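Mileck library extends evening hours, adds Saturday-style story time to weeknights

Jan 5, 2023

The Mileck public library will stay open later on two evenings a week beginning this month, the first change to its schedule since the reading room was repainted and the children's shelves were moved to the ground floor.

Under the new hours, the building on Perrin Street will close at 8 p.m. on the two late evenings. It had been closing at 6 p.m. every day it was open. Morning hours stay the same, and the book drop by the side entrance can still be used overnight.

Colette Marty, the head librarian, said the request came up again and again in the comment cards left at the front desk last year. Many were from people who work in Gresus and get back to town after the doors are locked.

"They were paying for a library they could only use on their days off," Marty said. "Some of them had been sending their kids in with a list."

The later hours will run as a trial for 6 months. Staff will keep a tally at the door during the added time, and the library board will look at the numbers before deciding whether to make the schedule permanent. Marty said she does not have a target in mind. She would like to see the study tables in use and the checkout desk busy enough to need a second person.

The cost will be covered by money already in the library's budget. One part-time position that had been split between mornings and shelving work was moved to evenings, and the heating timer was reset. No services are being cut to make up the difference, although new books may take a little longer to reach the shelves in the first few weeks while the staff gets used to the new rotation.

A story time for children ages 4 and up will be held on the first late evening of each week, starting at 6:30 p.m. Pajamas are welcome. Parents do not have to sign up, but seats in the children's corner are limited and latecomers may be asked to sit on the floor cushions. The second late evening is being kept quiet for students and anyone who needs a table.

The computers will be available until 15 minutes before closing. Printing stays at the same price, and the limit on a single session will be lifted whenever no one is waiting.

The library is also changing how long items can be kept. Novels and general nonfiction may now be borrowed for 4 weeks, up from 3. Films and magazines are still due after 1 week. Borrowers may renew an item twice, by phone or at the desk, unless another person has asked for it. Fines on children's books, which were dropped last year, will not come back.

A small display area near the entrance has been turned over to books on work, science and the trades. It will be changed every month. January's selection includes histories of clock making and bridge building, a guide to reading blueprints, and several titles on modern factories. Marty picked most of them from the library's own storage shelves, where a few had not been checked out in 12 years.

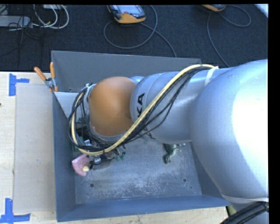 A robot arm over an open metal bin. 

The Rerinari room upstairs, used for meetings and club nights, will be open during the added hours as well. Groups that want to reserve it should ask at the desk at least a week ahead. The chess club and the knitting circle have both moved to the later slot — the chess club had been finishing its games in the parking lot.

Parking behind the building is free after 5 p.m. The side entrance will be locked at 6 p.m. as before, so evening visitors should use the main doors. The elevator will run until closing.

Library cards are free for residents of Mileck and can be made on the spot with proof of address. People who live in Gresus may also get a card under the existing agreement between the two towns. Printed copies of the new schedule are at the front desk and on the board outside the post office.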